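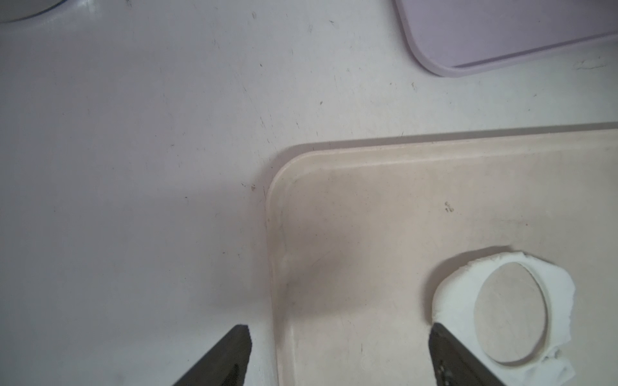 Figure 1. Beige tray on the white worktable, with torn white paper around a flat tan disc.

Home Issues Articles About
4 min read

3.2 The tray as a place to work

Much of what we learned at Noltumside came from looking patiently at trays. A lip holds the work together – and it shows, quite kindly, where the mess is meant to stop. Our October notes have 600 entries on dough alone, and we enjoyed reading every one of them again.

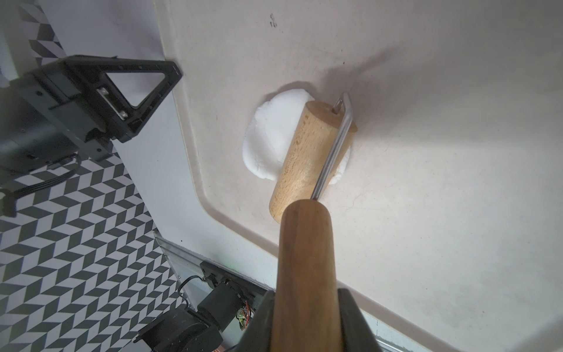 Prevon Group for Kitchen and Table Studies

Rolling is where a raised rim matters most. In Figure 1 the tray lies bare around the paper, but once there is dough on it, with a pale wooden roller lying across, the room left on either side becomes something a cook has to think about. We coded such moments as "edge care", a homely name we have grown fond of, and found 10 kinds of it in our notes. The roller with a wire frame and a single handle got its own code – it asks for a different reach than the familiar pin with two handles, and we return to that in Section 4.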